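People keep asking me if a machine can do the dull jobs in a house or a small shop yet. Short version for March: some of them, slowly, if you set the table first. Longer version below.

I run the back room of a small shop called Lerkora. We wash, fill, sort and shelve small containers. I have read every brochure going and none of them talks about my kind of work.

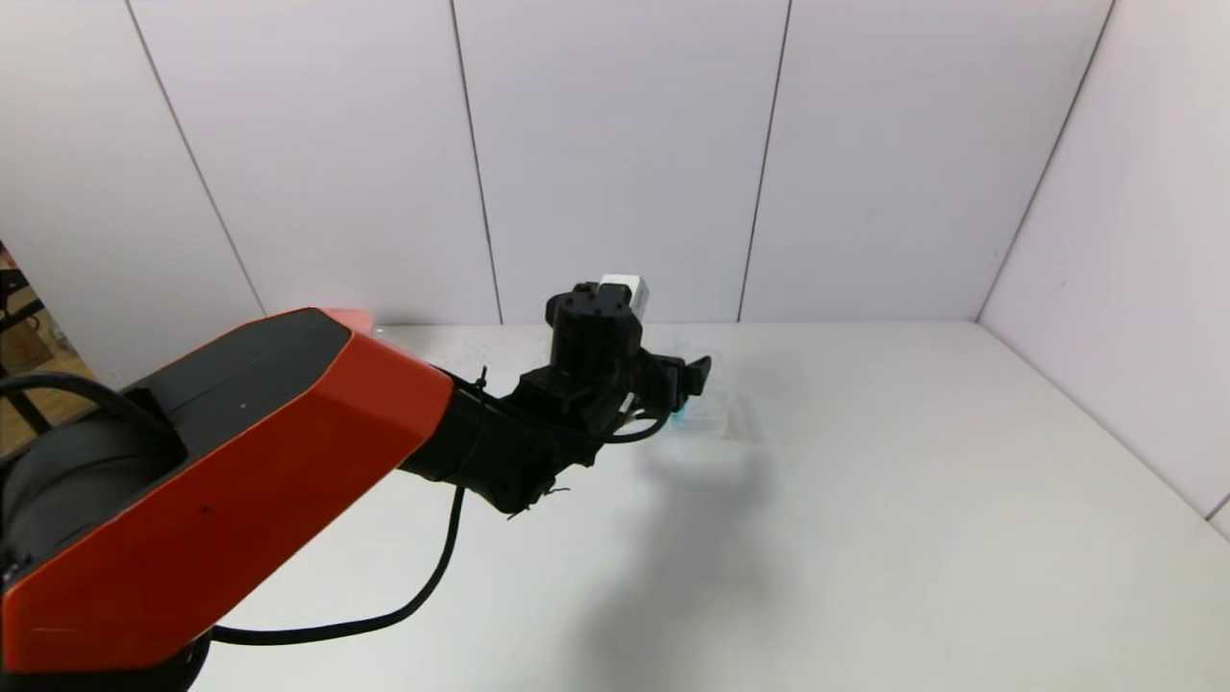

Clear things are my first test for any of these machines. Half of what we handle is see-through, and most of it gets set down on a light surface. Look at what's at the black fingers there: clear, on a white table, and you have to hunt for it. My new hires squint at the same problem. If an arm can pick up clear items all day without a miss, I'm interested.

Second test is what happens between jobs. A person finishes one tray, wipes the bench, moves a bowl and starts the next tray. We did 1,693 pieces last month and I'd guess the handling was the easy part. The clearing up ate the hours.

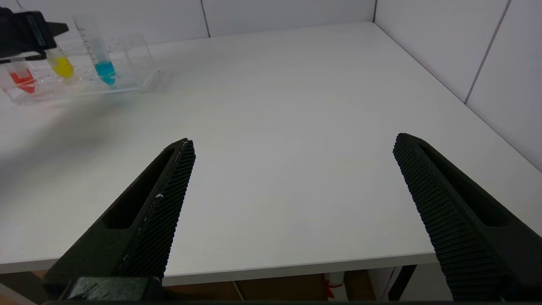
Third is mixed sizes. Our order sheet has tall and narrow, short and wide, and a few odd ones from Flostico that fit nothing. A machine built for one size is old news. I want one that can go from a thin tube to a cereal bowl without me changing a part.

Meinrad Bühler, who used to do my job, thinks I'm too picky. His view is that if it does one boring step well, you buy it and let people do the rest. He may be right. We did that with the label printer. 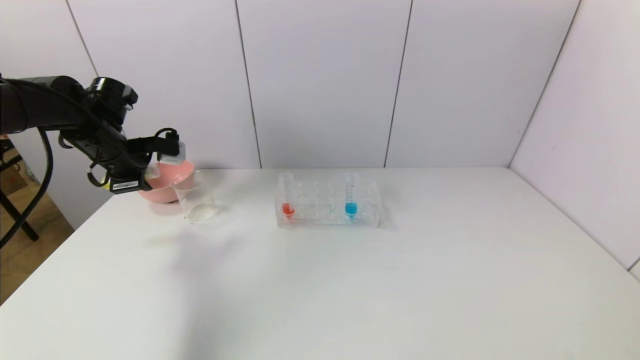

On cost: a supplier quoted me 3,000 a month to rent a single arm, setup extra. For that I'd need it to cover at least 2 steps of the job, and do it with the lights low after we close.

At home the bar is different. I don't care if it takes an hour to put away the dishes as long as it doesn't drop any. I'd still want to see it do the glasses before I let it near the cupboard.

Where I am now: no purchase this spring. I'll ask again when someone can show me 145 clear pieces in a row, mixed sizes, no help. If you have one working in a shop like mine, tell me what it does and what you still do by hand.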